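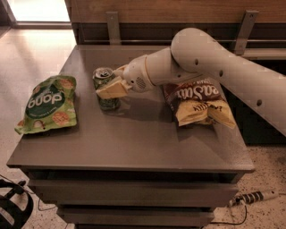 Szu-yu Cheung wanted to know, before I had my coat off, why we let visitors stand so close, and whether the Dobson people had ever agreed to it. Fair question! I told her I would write it down, so it is written down.

Fri 25 October, open day, drinks and snacks demo.

Well, what a day. We had 17 visitors in the morning group, mostly from Zokimetti, and they were lovely, full of questions and very patient while I fussed with the grip settings (I had left them where we use them for the Nalemeo bottles, silly me). The can is still the one everybody wants to see. Chips are harder, as we all know, and a puffed bag gives the fingers so little to hold on to, but people do love a can being picked up, and I was happy to do it as often as they asked.

Settings for whoever runs it next: grip force down to 2 on the Ollow panel, approach from the side, close high up near the rim. I tried closing lower in the afternoon and the can tipped, so please don't bother.

Still to do: tape a line on the floor for Szu-yu, ask Dobson about the distance, and move the full-speed run to January when the new stop button is in.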